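Ticket 957 - Play kitchen set, tabletop (Stundby)
Opened by: Rowena Espiritu
Status: waiting on supplier

Hi Wichai, me again! Same play kitchen as ticket 226, new complaint. I put the whole set out on the white table this morning to check it against the Gurkitz packing list, and I'm stuck on two things: the table has little round marks in it that aren't in the catalog, and the list calls for a "strainer, oval" and a "serving dish, oval" that I can't tell apart on paper.
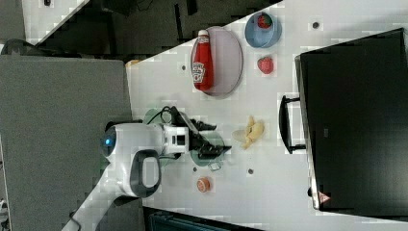
So, the marks first. I tried a cloth and dish soap, then the citrus cleaner (the one Chutima swears by), and got nowhere with either. I ran a fingernail over one and I'm pretty sure it's a hole, which would make this a Predero top and explain why the invoice says 50 dollars more than our quote. Can you look that up?

Update, 11:20 a.m. Wichai says yes, Predero top, holes are meant to be there. Great, I'll stop scrubbing! He also asked which piece I'd been checking off as the strainer, and whether the mug was in the box.

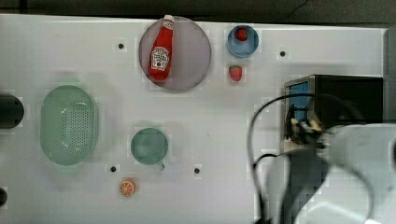 Mint-green oval colander at left, mug and orange slice lower down.

I'd ticked the colander as the serving dish, which is why my list came up one short. Fixed on my copy. The mug is fine, so please leave it off the reorder (Somkiat already added it once, I took it out, and it came back).

Update, 2:45 p.m. Next question from Gurkitz was about the pan and the slotted spatula. They want to know if we got the small pan, part 143, or the bigger one from the Somboon line. My list just says "pan, black" so that's no help.

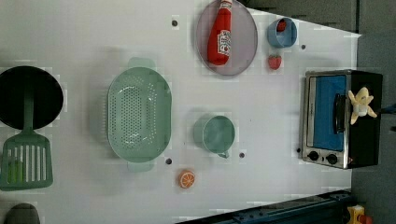
I'll measure the pan across the rim before I go home and add the number to this ticket. If it's the Somboon one I'd like to keep it, the spatula is pretty long and I don't want to swap for anything smaller. Please leave this open until they've answered about the 50 dollars, and copy Ingeborg on the reply, she has the original quote.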